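Stusia Bench Sorting Guide
Section 4: Setting up and clearing the white sorting table

Reading time: 6 minutes

This section covers the sorting table used for paper and foil at the end of a lunch service or workshop. It assumes the table has been assembled as set out in Section 2 and that the bin has been fitted with a liner if your site uses one. Sites working from the older Nongate layout should read the note at 4.6 before starting.

4.1 What you need

One white table with a smooth top
One shallow tray with a raised rim
One plastic bin, to stand beside the table at the right-hand end
A damp cloth and a dry cloth
Household gloves
A stiff card or plastic scraper

Do not use abrasive pads on the white top. Fine scratches hold grease and turn grey over time.

4.2 Placing the table and bin

1. Stand the table on level floor. Leave enough room behind it for one person to stand and turn around. Keep any floor marking that shows a walkway clear of the table legs.

2. Set the tray at the left end. Its long side can run either way, but the rim must sit fully on the table top.

3. Put the bin on the right. The near edge of the bin should be close to the end of the table so that foil can be passed across in one movement. A gap wider than a hand lets crumbs and small scraps fall to the floor.

4. Wipe the top with the damp cloth, then with the dry cloth. Paper sticks to a wet surface and leaves fibres behind.

CAUTION: Foil edges can cut. Wear gloves when handling used trays, pie plates or any foil that has been torn.

4.3 Laying out the items

Work with a small number of items at a time. A crowded table makes it hard to tell clean foil from foil with food stuck to it, and paper tends to get carried into the bin underneath something else.

1. Place paper near the middle of the table.

2. Place foil to the right of the paper, on the bin side.

3. Leave space between the two. They should not touch. Grease moves from foil to paper quickly, and greasy paper cannot go with clean paper.

4. Turn foil so that you can take hold of a long side. Setting it at an angle is fine and often easier on the wrist.

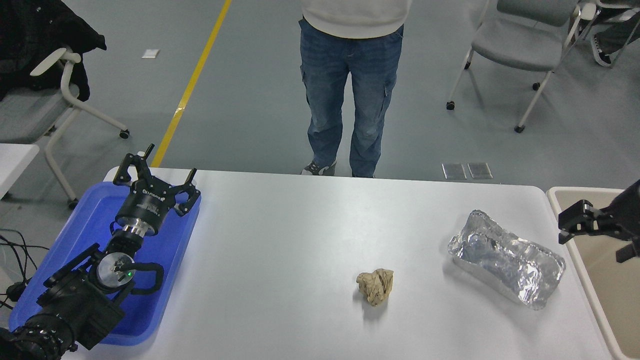 Does the paper have to be flattened before it is sorted?
Brown paper can stay crumpled for sorting, but open it far enough to check that nothing has been wrapped inside. Flatten it only if your collector asks for flat paper.

4.4 Sorting foil

Check each piece of foil before it goes in the bin.

1. Look for food. Scrape off anything thick with the card. A light film of oil is acceptable at most depots – your collection sheet will say if it is not.

2. Remove anything that is not foil. Cardboard lids, paper labels and plastic film should all come off. If a lid has been crimped under the rim, lift the rim with the scraper first.

3. Do the scrunch test on anything you are unsure of. Close your hand around it and let go. Foil stays scrunched. Metallised plastic, such as the film used for chip packets, springs open and goes in the rubbish.

4. Fold loose sheets in from the edges towards the centre. Do not roll them tight. A loose bundle is easier to check at the depot and does not trap liquid.

5. Keep small pieces back until you have enough to make a bundle bigger than a fist. Very small pieces fall through the screens at many sorting plants.

NOTE: The Drelodcombe liner holds up to 23 litres. Do not press the contents down to fit more in. Foil corners will go through the side of the liner.

4.5 Sorting paper

1. Open the paper and check for staples, tape and food.

2. Tear off any greasy part. Put the clean part with paper and the greasy part with compost, if your site has a compost service, or in the rubbish.

3. Tissue, paper towel and serviettes do not go with paper, even when they look clean.

4. Close the paper up again in a loose ball, or leave it open, whichever suits the container it is going into.

Do not put paper into the foil bin to save a trip. Mixed loads are charged at the higher rate under most collection agreements.

4.6 Note for sites using the Nongate layout

The Nongate layout placed the bin on the left and used a deeper tray. It can still be used. Reverse all left and right instructions in 4.2 and 4.3, and do not fill the tray above the rim. Parts numbered 284 and 371 are not needed with the current layout and can be returned or kept as spares.

4.7 Checking the layout before you start

Look over the table from the front before the first item is moved. The order from left to right should be tray, paper, foil, bin. Check the following:

- The foil is not hanging over the edge of the table.
- The bin is upright and its opening is not blocked.
- Coats and bags are kept off the table. Hang them on a chair back or a hook.
- Any scraps on the floor are noted for the sweep at the end.
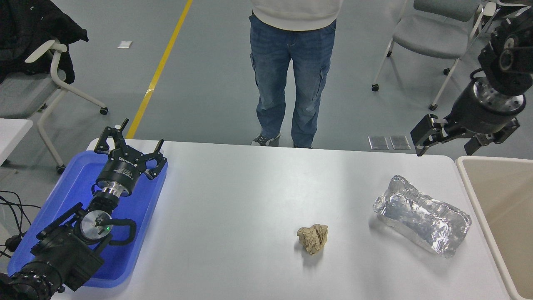 Figure 4-2. Paper near the centre, folded foil to its right, bin at the right of the table.

4.8 Clearing the table

1. Move the foil first. Lift it from underneath with a flat hand if it has been folded into a long bundle, as long bundles open up when picked up by one end.

2. Move the paper.

3. Empty the tray if anything has been put in it, then wipe it out. Wash it in warm soapy water at the end of the day. Do not put it in a dishwasher.

4. Wipe the table from left to right and finish at the bin end. Dry it.

5. Sweep the floor on all sides, including under the table. Small pieces of clear plastic are hard to see on a grey floor, so sweep the whole area even where it looks clean.

6. Tie the liner when it is three-quarters full and replace it.

CAUTION: Do not reach into the bin to recover an item. Tip the contents onto the table and sort them again.

4.9 Storage

Store the tray upside down so that dust does not settle in it. Cloths must be dry before they are put away. Spare Drelodcombe liners are supplied in cartons of 200 and should be kept off concrete floors – the bottom layer goes brittle in the cold, and a carton left in an unheated shed in February may have to be thrown out.

If the table top has stained, see Section 6, Cleaning and Care. For the Delacroix folding table, which has a different edge trim, use the cleaning instructions packed with the table.

Section revised August 8, 2019

Related items
Section 2: Assembling the table
Section 5: Glass, tins and lids
Section 6: Cleaning and care
Delacroix folding table: fitting the edge trim
Drelodcombe liners: sizes and reordering
Changing over from the Nongate layout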